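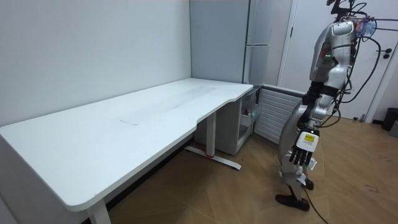
How often does the hand on a standing humanoid need its tendons re-tensioned?

Every 200 hours of powered time for most hands, and sooner if the fingers start closing unevenly. I'd go by the hour counter in the service menu and ignore the calendar completely, as a robot that stands in a corner all July doesn't wear its tendons much.

Right, so that's the question I get most, and it's why the Fuvton hand service kit exists. I put the first one together for myself, in a cookie tin, after I got tired of hunting for the same tiny driver every time. Now we pack them at Sokcombe and ship them in a proper case (I still miss the tin!).

What you get: the tension gauge, two drivers, a tube of joint grease, a set of spare tendons, fingertip pads, and a printed card with the settings for the Tretov and Xolalpa hands. The card is coated, so greasy thumbs are fine. The kit costs $65 and the refill pack is $39.

How I do the job

Park the robot on its feet with the arm hanging down and leave some open floor on the hand side, enough to get a stool in. I like working with the arm on the robot. You can unbolt the hand and take it to a desk, but then you've got the wrist connector to reseat and the zero position to set again, and that's a good half of the afternoon gone.

Power the arm down from the menu, wait for the drives to release, and then switch off at the main. Please do it in that order. Look at where your cables run before you sit down, too - I've caught a stool leg on one more than once and it's never a nice feeling.

Take the back plate off the hand, four screws, and start with the little finger. Clip the gauge on, pull until the knuckle just moves, and read it. If it's inside the band on the card, leave it alone! I know it's tempting to give everything a tiny turn while you're in there, but you'll end up chasing one finger after another. If it's low, go a quarter turn at a time. Thumb last, always, and it has its own line on the card.

Grease goes on the knuckle pins only. A dab the size of a sesame seed is plenty, and wipe off what squeezes out. Then plate back on, power up, and run the open and close cycle from the service menu ten times while you stand well clear and watch the fingertips arrive.

A few things people write in about

The tendons in the kit are rated for 2,000 hours. I change mine early if I see any fuzz near the guide, and I change the whole hand's worth together.

If a finger still hangs straight when the others have a bit of curl, check the return spring before you touch the tension. Nine times in ten (in my workshop anyway) the spring has hopped off its post.

The gauge doesn't like being dropped. Send it back and we'll re-zero it, you only pay the postage.

Left and right hands use the same kit, but tell us which model you have when you order, Tretov or Xolalpa, as the fingertip pads are different sizes. Orders in before 2 pm go out the same day.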